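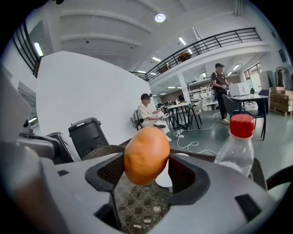 School meals in the Skistport district: the catering manager on a first term in charge

Skistport's central kitchen now prepares lunch for 402 pupils a day. Its catering manager, who took over in December, told the newsletter that the change of menu had been gradual. "We kept the dishes the children knew and altered the vegetables first," she said.

Fresh produce is delivered from Bakolov twice a week. The kitchen employs 18 staff, most of them part-time. "The early shift is hard to fill — we would welcome applications."

Asked about waste, she replied that portions for the youngest classes had been reduced. "They may always come back for more, and many do." A revised price list will be sent to parents before Easter.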